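Eskola Shared Workspaces: Litter and Sorting Project
Progress report to the Jekard Fund, second reporting period, through June

1. Summary

The grant of $3000 continues to support the reduction of loose litter in the shared work areas at Toris. Work in this period covered the replacement of bins, the supply of liners and a revised clearing routine. Spending to date stands at $2152. All purchases were made through Cirkico under the terms approved at the start of the grant.

2. Bins and liners

A total of 15 wastebaskets are now in use. Each is fitted with a plastic liner folded over the rim, so that the bag can be lifted out and tied without handling the contents. Liners are changed at the end of the working day, or earlier where a basket is close to full. Two sizes of liner were tried. The smaller size slipped down inside the basket and has been withdrawn.

3. Clearing of work surfaces and floors

Packaging from snacks and drinks remains the most common form of litter. Wrappers, labels and cans are to be picked up before any other cleaning begins, and baskets are to be kept within reach of the place where the litter collects.

Clearing in progress, with a lined bin in place:

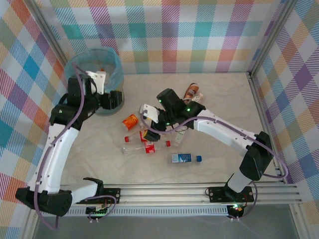
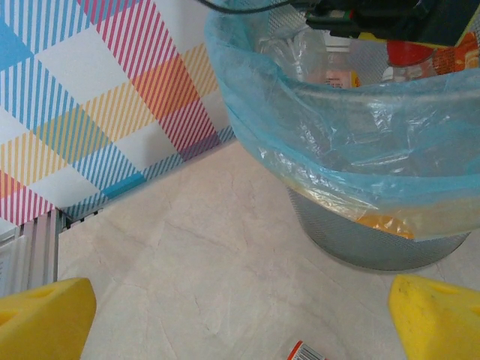 The written routine was shortened in this period from two pages to one. Users of the work areas had reported that the earlier version was difficult to follow, particularly the section on mixed packaging. The new version is posted at each entrance and lists the items accepted in general waste.

Compliance was checked at closing time throughout the period. Of the checks made, 74 percent found the floor free of litter. The target for the full grant term is higher, and the shortfall is concentrated in the late afternoon, when the areas are most heavily used.

4. Difficulties

Drink cans are still being placed in general waste. A separate container for cans was included in the original plan but was delayed while a suitable location was agreed with the building management. The location has now been confirmed.

5. Next period

The remaining $848 is assigned to the can container, signs and a further supply of liners. No change to the budget is requested. The closing checks will continue on the same basis, with an additional check in the late afternoon. A final statement of expenses will be submitted with the next report.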